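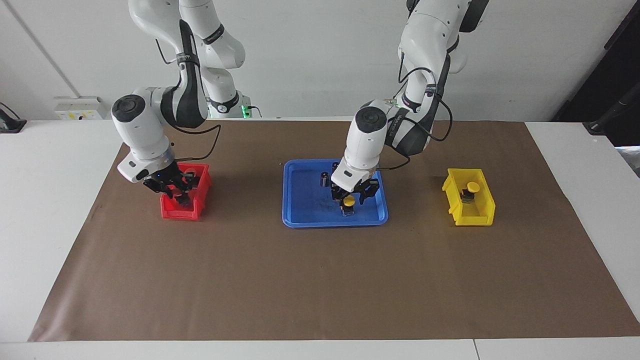 刹车的时候方向盘发抖，一定要换刹车盘吗？

先别急着买盘，把轮子拆下来，看看轮毂轴头的贴合面有没有锈、车轮螺栓拧得匀不匀、卡钳滑销还活不活动，这几样都没问题了，再考虑换盘或者光盘。

这个问题这阵子私信里问的人特别多，我一条一条回，回到后来都是复制粘贴，想想还不如老老实实发一串，把我自己这台Prumari从发抖到不抖的经过写下来。会写得有点长，大家泡杯茶慢慢看，中间我可能还得去接个孩子，断了别着急，我会回来接着发的。

先交代车况。Prumari手动挡，原厂17寸轮圈，没改过刹车，没改过悬挂，前盘后盘（后面也是盘，不是鼓，评论区老有朋友问这个）。前轮那副盘片用了31000公里，我平时上下班走的是从Skiltesville下来的那条长坡，坡底一个红绿灯，可以说是专门跟刹车过不去的一条路。

症状是慢慢来的。最早是高速下匝道，轻轻带一脚刹车，方向盘有一点点麻，像手机在兜里震了一下。我还以为是路面的事，那段匝道本来就坑坑洼洼的嘛。

后来就不对劲了，只要车速上来，轻踩就抖，重踩反而好一些，停车前那一小段又没感觉。不踩刹车的时候一点不抖。这个区别请大家一定留意，我放到下一条单独讲。

不踩刹车也抖，车速到某一段最明显，过了那一段又轻了，这种多半先查动平衡，轮胎鼓包、轮圈变形也有可能。踩了才抖，松开就好，那才往刹车上面找。两种混在一起的也有，那就先把动平衡做了，花钱少，先排掉一个是一个。

还有一个小窍门：抖在方向盘上，先看前轮；抖在屁股底下、座椅上，先看后轮。不是百分之百准，有的车后盘有毛病也能一路传到前面来，但是拿来决定先拆哪边，够用了。

踏板弹脚也算一个线索。踩下去脚底下一顶一顶的，频率跟着车速走，越慢顶得越慢，通常就是盘的厚薄不均。跟ABS介入那种又急又密、还带着嗒嗒嗒响声的感觉不一样，在湿滑路面上踩出过ABS的朋友一对比就明白了。

好，讲讲我自己走的弯路。第一反应当然是“盘变形了”，大家都这么说，我也跟着这么说了好多年。于是晚上窝在沙发上比价，购物车里都放好了一对新盘，外加一副Flidness的片子，手指头就悬在付款上面。

幸好那天晚上跟Zubaida Ghauri打了个电话，本来是聊别的（聊她家阳台上那棵怎么也不结果的柠檬），聊着聊着我就抱怨起车来了。她问我，上一次拆轮子是什么时候，谁装回去的。

我一想，上次拆轮子是换季换胎，路边一家小店，师傅拿着风炮哒哒哒哒一圈打过去，车还没放下来就已经打紧了。我当时还夸人家手脚麻利呢。

她就说，你先把螺栓松开，按对角顺序用扭力扳手重新上一遍，再开几天看看。一分钱不花的事情，我居然没想到。

我照做了。松的时候就发现轻重差得离谱，有一颗我整个人踩到扳手上才动，旁边那颗手一带就下来了。螺栓受力不匀，会把盘往一边拉，盘转起来就有一点点摆，这点摆动肉眼根本看不出来。

重新上好之后，抖动轻了一些，但没有全好。这里要泼点冷水：如果已经这样开了很久，光重新拧螺栓多半是不够的。盘歪着转，每转一圈都会在同一个地方蹭一下片子，蹭得久了，那一块就跟别处厚薄不一样了，这时候再把盘扶正，厚薄差还在那里。

所以“盘变形”这个说法，很多时候说的就是这种厚薄差。还有一种是片子的材料不均匀地糊在了盘面上，重刹之后踩死不放，停在那里等红灯，滚烫的片子压着滚烫的盘，就容易在盘上留下一块印子。我那条长坡加坡底红绿灯，刚好全占了。

有朋友要问那下了长坡不踩刹车车溜了怎么办，当然要踩啊，安全第一！我的意思是下坡的时候早一点降挡，让发动机帮着拖一拖，别一路踩到底。停稳以后，路是平的话，松一点脚劲，够车不动就可以了。

（去接孩子了，回来继续）

回来了，路上还顺便买了菜。接着讲拆开以后看到的东西。

周末上午把车顶起来，支架放好，车轮拆掉。这里啰嗦一句，千斤顶只管把车抬起来，人要靠近干活，一定要有支架撑着，地要平要硬，另一头的轮子要塞好。我见过有人只靠随车那个小千斤顶就往里探头，看得我一身汗。

卡钳拆下来以后不要让它吊在油管上，拿根铁丝或者粗扎带挂在弹簧上就行。油管看着结实，里面折伤了外面是看不出来的。

右前轮的盘取下来，我就大概明白了。轴头那一圈贴合面上全是锈，靠近螺栓孔的地方鼓起来一小片一小片的，跟烧饼上的酥皮似的。盘就是贴着这层东西装的，它怎么可能正得了呢？

左前好很多，只有薄薄一层浮锈，抹布加一点刷子就下来了。左右差这么多，我猜是右边以前泡过水，那年大雨，我在路边的水坑里停过一夜。只是猜，没有证据，大家听听就好。

清锈用的是钢丝刷和细砂布，螺栓孔周围那一圈要特别仔细，小角落里用旧螺丝刀裹着砂布慢慢转。不要上角磨机猛打，把基准面打低了一块，那可比锈还难办。刷到露出金属、手摸上去没有台阶就够了。

盘的背面，也就是贴轴头的那一面，同样要清。好多人只清轴头忘了清盘，等于只洗了一只手。

贴合面上要不要抹油，这个吵得最凶。我的做法是轴头中间那圈定位凸缘上薄薄抹一点点防咬剂，防止下次盘锈死拆不下来，平面上不抹，螺栓的螺纹上更不抹。螺纹上一抹油，同样的扭力打出来的夹紧力就不一样了，手册给的数值一般是按干的螺纹来的。您车的手册要是另有说法，听手册的。

然后是滑销。卡钳能不能左右自由滑动，全靠这两根销子。我右前的上面那根推起来很顺，下面那根就很涩，抽出来一看，旧油脂已经又干又黏，颜色像放过头的芝麻酱。

滑销卡滞的结果就是片子一边磨得多一边磨得少，而且松开刹车以后片子退不干净，一直轻轻蹭着。我量了一下右前的片，里外确实不一样厚，油耗这半年莫名其妙高了一点点，可能也跟这个有关系。

清理滑销要用刹车专用的润滑脂，不能用普通黄油。普通黄油会把橡胶防尘套泡胀，胀了以后销子更卡，我年轻的时候就干过这个傻事，还得意了好几个星期。

防尘套顺手检查一下，有裂口就换，一套没多少钱。装回去的时候把里面的空气挤一挤，套口要卡进槽里，转一圈摸一摸，没翻边就好。

接下来是量盘。厚度用千分尺，绕着盘量一圈，多选几个点，每个点离盘边的距离要一样。普通游标卡尺不太行，盘边上有一圈没磨到的台阶，卡尺一夹就夹在台阶上，量出来永远是厚的，白高兴一场。

最薄的那个点拿去跟盘上铸的最小厚度比，一般铸在盘的边缘或者中间帽子上，写着MIN TH之类的字样，有锈的话刷一刷就出来了。低于这个数，没什么好商量的，换。

我的盘离最小厚度还有余量，但是右前那片一圈下来厚薄确实有差。摆动量要用百分表，磁力座吸在转向节上，表针顶着盘面，螺栓先拧上去把盘压紧，再慢慢转一圈看表。没有百分表也别硬来，这一步花点小钱找店里做就好。

我没有百分表，所以就把车开去了Chraibi。那家修理铺在Skiltesville老邮局后面的巷子里，门口永远停着等配件的车，进去要侧着身子走。好处是他们有一台能直接装在车上光盘的机器，盘不用拆，直接就着轴头光，轴头的那点偏差也一起照顾到了。

光盘还是换盘，要算账的。盘要是剩得厚，原厂盘又贵，光一下挺划算；盘本来就快到头了，光完低于最小厚度，那钱就白花了。有的车副厂盘便宜得很，换一对新的跟光一次价钱差不多，那就换吧，别纠结。我的情况是剩得还厚，就光了前面2片。

光之前师傅量了一次，光完又量了一次，都写在单子上给我。找店的时候可以问一句“能不能量一下给我看看数”，愿意量的一般都不会差到哪里去。

片子我还是换了，用的就是购物车里那副Flidness。旧片里外厚薄不一样，表面也有点发亮，配刚光过的盘不合适，等于拿旧鞋底去踩新地板。这不是广告啊，我自己掏的钱，用到现在没什么可挑的，冷车第一脚有点沙沙声，踩两下就没了。

推回卡钳活塞的时候，先去看一眼刹车油壶。要是之前有人往里面添过油，活塞一推，油会从壶口漫出来，刹车油很伤漆，滴到车身上要马上用清水冲掉。我在壶口围了一圈旧毛巾。

后轮活塞跟前轮不一定一样，很多后卡钳带手刹机构，要一边转一边压，硬推会推坏。电子手刹的车还得先进维修模式。不确定的话就先翻手册，或者干脆交给店里，这钱省得不值当。

装完以后，车子没动之前，先踩踏板！踩到硬了为止！推过活塞之后第一脚是空的，直接一脚油门倒出车库，前面要是墙或者花坛，可就有故事了。我现在养成习惯，工具还没收就先坐进去踩几脚。

轮子装回去，先用手把每颗都带上几圈，带不动了再上扳手，对角来，分几遍慢慢加力，车轮刚着地、还没完全吃上重量的时候用扭力扳手打到规定值。4个轮子我索性都重新打了一遍，后面那两个当初也是风炮伺候的。

跑一小段之后再复查一次扭力，特别是清过锈的轮子。中间少了一层锈，各处贴合了以后，有时会有一点点松动的余地。

最后是磨合，这一步跳过去的人最多，前面的功夫有一半就糟蹋在这里。新片新盘面要互相咬合，让片子的材料均匀地转移一层到盘上去。找一条空旷、后面没车的路，中等速度轻中力度减下来，不要刹停，再加速，再减，反复来一些次，中间留点时间让它吹吹风。

磨合到底要几次、从多少速度减到多少，各家片子说法不一样，盒子里那张纸上都有写，照着那张纸来，比照着我来可靠。我那张纸差点跟包装一起扔掉，是从垃圾桶里捡回来的，上面沾了点橘子皮。

磨合那一趟要避免踩死不放。跑完以后别马上停进车库拉手刹，再慢慢溜一段让它凉下来。可能会闻到一点焦味，新片子第一次热起来常有，味道散掉就没事了；要是一直冒烟，或者单独某一个轮子特别烫，那要停下来查是不是哪里拖刹。

结果呢，现在下匝道轻踩、重踩都稳稳当当的，方向盘安安静静。那条长坡我也改了习惯，过了水塔那里就降挡，下到坡底脚上轻松好多，车里坐着的人也不那么前仰后合了，我妈坐在后排还夸了一句。

评论区问题我挑几个回在这里，免得淹了。

问打孔划线盘能不能治发抖的朋友：治不了。轴头有锈，换什么花样的盘上去都是歪的。日常代步，普通盘足够，孔边还容易开小裂纹，山路跑得狠的朋友另说，那又是另外一串了。

问刹车油要不要一起换的朋友：发抖跟刹车油没什么关系，不过刹车油会吸水，到了手册写的年限就该换，趁着拆轮子一起放一放油也方便。我是四月份换的，这次就没动。

问新盘刚装上就抖的朋友，您这个最让人心疼。先看看盘面上那层防锈油洗干净没有，有的盘出厂带着油，要用刹车清洗剂擦掉；再就是轴头。很多人是换了新盘抖，又怪盘不好，再换一副，还是抖，锈一直好好地待在那里，谁也没去碰它。

问隔壁城市有没有推荐店的朋友：我真不认识，不敢乱介绍。打电话问一下有没有扭力扳手、装轮子用不用，听对方怎么回答，心里大概就有点数了。

问可不可以先凑合开的朋友：轻微的抖，慢点开去店里没问题。要是踏板变软、刹车往一边跑偏、听到金属刮金属的声音，或者刹车警告灯亮了，请不要凑合了，叫拖车吧，拖车钱再贵也比别的便宜。

还有人问换季换胎的时候怎么跟师傅开口，怕人家嫌烦。我现在就是笑嘻嘻递一瓶水过去，说师傅麻烦最后用扭力扳手帮我紧一下，数值我写在小纸条上贴油箱盖里面了。到目前为止没有一位给我脸色看的，有一位还问我纸条能不能借他抄一下。

先写到这里，锅里还炖着汤。滑销润滑脂和砂布的型号我得去车库翻一下盒子，明早补在评论里，想要的朋友先在下面留个言，我到时候一起@。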